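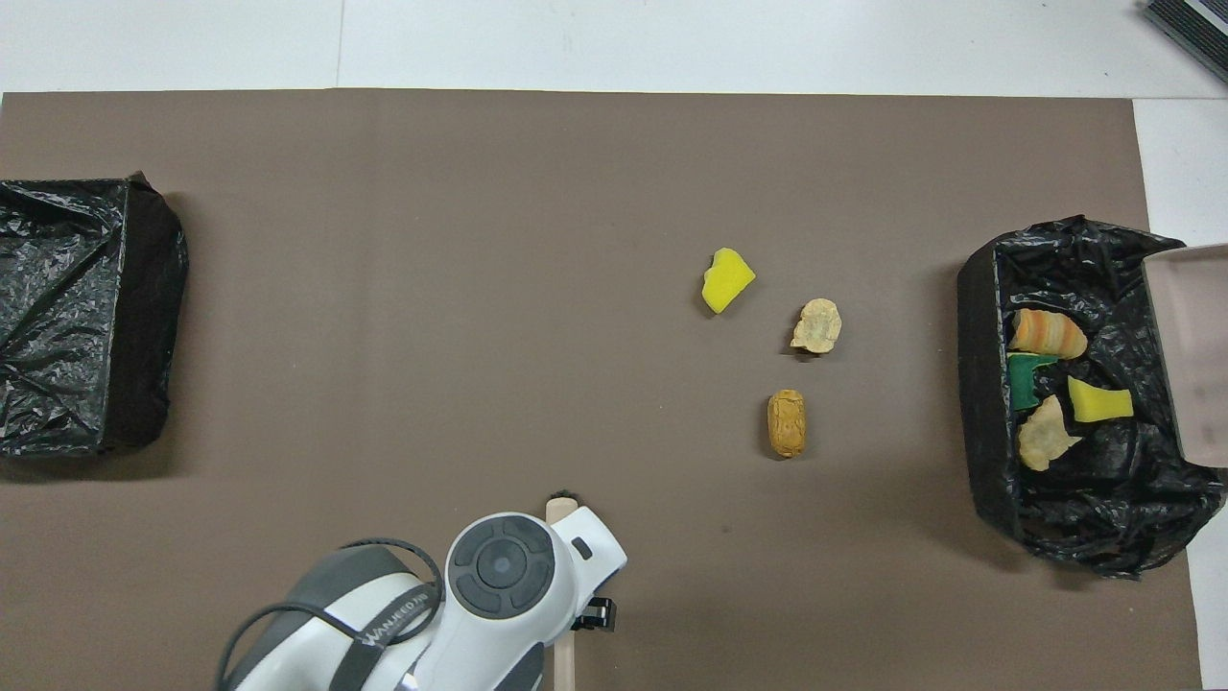 July 24, 2021
By Pauline Lightfoot

Members of the Kekley shared workshop have spent most of the summer teaching a robot arm to tidy up, a skill several of them have yet to show at home.

The white arm works over a table covered in brown paper, with two boxes lined in black plastic for it to reach. Its job is to pick up odds and ends, bits of sponge among them, and put them in the right-hand box. The gripper's fingers are pale wood, and Gareth Tindall, who made them, describes them as "version 9, and the first I'd admit to".

The money side has been modest. Members put in £200 in June and have £6 left, the other £194 having gone on cable, clamps and a power supply that Tindall says he would rather not discuss.

Mawar Oei wrote the software, which goes by the name of Robles. A single pick takes around 90 seconds on a good evening. "My nephew is quicker," she said, "but he wants paying."

Crumbly pieces remain a sore point. Fabrice Lemaire has asked for a softer grip and, failing that, a dustpan.

The workshop is open on Thursday evenings. Visitors are welcome to bring small objects they do not need back.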